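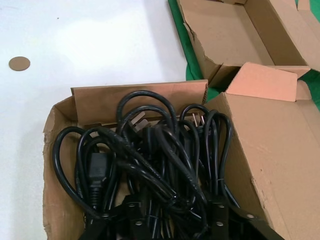 Notas para la charla: cuánto cuesta de verdad una caja de cartón

Ponente: Raed Saliba
2023-09-08
Versión para leer en voz alta. Lo que va entre corchetes no se lee.

Diapositiva 1. Título

[Esperar a que se siente la gente. Comprobar que el micro de solapa está abierto.]

Buenos días. Llevo la parte de embalaje en Tellero, una tienda en línea de menaje y pequeños artículos para la casa. Vengo a hablar de cajas de cartón: cómo las elegimos, cómo las comprábamos mal y qué hemos cambiado desde junio. Si alguien vende cosas que caben en una mochila, es probable que tenga los mismos problemas que teníamos nosotros.

Voy a dejar las preguntas para el final, salvo que no se oiga o no se entienda una palabra.

Diapositiva 2. De dónde partíamos

Teníamos once formatos de caja en el almacén. Cada formato había entrado por un motivo razonable: un cliente grande, una campaña, un producto con una medida rara. Ninguno había salido nunca. Cuando un producto se dejaba de vender, su caja se quedaba en la estantería y alguien la usaba para otra cosa.

El resultado era que la persona que preparaba el pedido cogía la caja que tenía más cerca. Lo digo sin reproche, yo hacía lo mismo cuando empaquetaba. Con once montones delante y el camión esperando, uno no se pone a medir.

[Pausa. Preguntar a la sala quién tiene más de ocho formatos. Levantar la mano yo también.]

Diapositiva 3. La prueba

Cogimos 433 pedidos ya cerrados y los abrimos antes de que salieran. Medimos el contenido, medimos la caja y apuntamos el relleno. Tardamos nueve días laborables, porque solo podíamos hacerlo a primera hora.

De esos 433, había 300 que cabían en una caja más pequeña de las que ya teníamos en la estantería. No hacía falta comprar nada nuevo. Esto es lo que me gustaría que se recordase de la charla: antes de llamar al proveedor, hay que mirar lo que ya se tiene.

La hoja de cálculo tenía cinco columnas: número de pedido, formato usado, formato mínimo, tipo de relleno y observaciones. La columna de observaciones fue la más útil. Ahí salió que dos formatos se confundían a menudo porque, plegados, parecen iguales.

Diapositiva 4. Tipos de cartón, lo justo

[Esta parte se puede acortar si vamos mal de tiempo.]

El cartón ondulado lleva una lámina ondulada entre dos lisas. Esa onda puede ser más alta o más baja. La onda alta amortigua mejor y apila bien. La onda baja da una superficie más lisa, se imprime mejor y ocupa menos plegada. Para una caja pequeña de envío, con contenido ligero, la onda baja suele bastar.

El doble canal son dos ondas y tres láminas lisas. Nosotros lo usábamos para todo lo que fuera cerámica. Ahora lo usamos solo para los juegos completos, y las piezas sueltas van en canal simple con una camisa de papel dentro.

Dos cosas sobre la humedad. El cartón pierde resistencia cuando la absorbe, y un almacén con la puerta abierta toda la mañana es más húmedo de lo que parece. Teníamos los palés de cajas plegadas justo al lado del muelle. Los movimos a la pared del fondo.

Diapositiva 5. Hablar con el proveedor

Trabajamos con dos. Garnesex nos sirve los formatos estándar y Çınar nos hace los que van a medida. A Garnesex le pedíamos 1,000 unidades por formato cada vez, por costumbre. Nadie recordaba de dónde venía esa cifra. Al reducir los formatos a seis, pedimos más cantidad de cada uno y con menos frecuencia, y el transporte salió mejor.

Con Çınar el cambio fue en los plazos. Antes mandábamos el plano con las medidas exteriores y ellos trabajan con las interiores. Hubo una partida entera que llegó estrecha por ese motivo. Desde entonces el plano lleva escrito "medida interior" en la primera línea, en mayúsculas, y lo firma quien lo envía.

Si os lleváis algo práctico de esta diapositiva: preguntad siempre cuál de las dos medidas usa el fabricante. Largo, ancho y alto, en ese orden, y por dentro.

Diapositiva 6. El relleno

Aquí me voy a extender un poco – es donde más nos equivocamos.

Pensábamos que el relleno era barato. El material lo es. El tiempo de ponerlo no lo es tanto, y el espacio que ocupa la bobina de papel junto a la mesa tampoco. Una caja bien elegida necesita un puñado de papel arriba y nada a los lados. Una caja grande necesita papel por los seis lados, y aun así el producto se mueve.

Probamos el sistema Genness, que dispensa el papel ya arrugado y cortado a una longitud fija. Funciona bien con las cajas medianas. En las pequeñas sale demasiado largo y hay que romperlo a mano, de modo que en esas mesas lo quitamos.

[Si preguntan por el precio, decir que depende del contrato y remitir a la web.]

Diapositiva 7. Las mesas de preparación

Cada mesa tiene ahora seis casillas, una por formato, con la letra pintada en el canto. La A es la más pequeña y queda a la izquierda. El albarán imprime la letra recomendada en la esquina superior derecha. Quien prepara puede cambiarla, pero tiene que tachar y escribir la que ha usado. Esos albaranes tachados los reviso yo una vez al mes.

La letra sale de las medidas del catálogo, y el catálogo tenía errores. Corregimos 1,885 fichas de producto. Fue la parte más aburrida del proyecto y también la que más tiempo llevó.

Diapositiva 8. Lo que sigue sin resolverse

Las devoluciones. El cliente reutiliza la caja o no la reutiliza, y lo que nos vuelve es muy variado. Hemos probado una tira adhesiva doble en el formato C, con abertura fácil y segundo cierre. Todavía no tengo datos suficientes para decir si compensa.

Los pedidos de dos bultos. El programa calcula la letra por volumen total y no sabe que una bandeja larga no cabe en una caja cúbica. De momento lo marcamos a mano.

Y las tapas. Hay quien prefiere caja con tapa suelta para regalo. Ocupa el doble en la estantería. Lo discutiremos en la próxima compra.

Diapositiva 9. Preguntas

[Repetir cada pregunta por el micro antes de contestar. Dejar la hoja de cálculo vacía en la mesa de la entrada para quien quiera copiarla. Recoger el adaptador del proyector.]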